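The packing room at Bruvdale is due its robots by January. Zarico, who own the place, say the arms from Drando will fill 8 mixed snack boxes a minute, and that no jobs will go. I have heard that second promise three times in my working life, in three different buildings, and each time it was kept on paper. People weren't sacked. They left, and their names came off the rota.

What bothers me more is the stage before the arms arrive. The people who pack by hand are now asked to do it with grippers, picking up one packet after another so that the machine can learn from them. They get the ordinary hourly rate for it. I asked whether there was anything on top for teaching your own replacement, and was told the word was "support", and that Kubíček, the agency, handled pay.

It is slow work too. Foil slides, clear wrap crinkles, and a long thin packet wants to be held differently from a fat square one. A decent packer sorts all that out with her fingers while talking about her sister's wedding. Put a tool in each hand and she stops talking. One woman told me she went home after a Saturday shift with sore wrists and 101 boxes on her sheet, where she used to do about twice that.

Management's figure is 2,491 boxes a week once it all works. I'd like to see who clears up when a bag splits, who is standing there at six in the morning when the thing jams, and what that person is paid. My guess is the same woman, on fewer hours, with a new job title.

The union has asked for the contract with Drando and been shown the brochure.
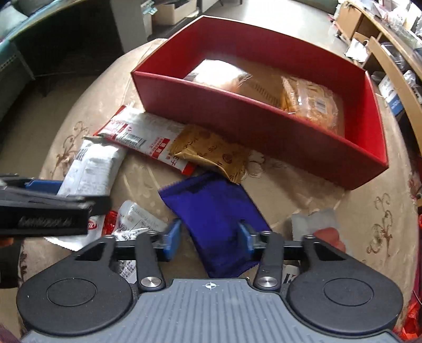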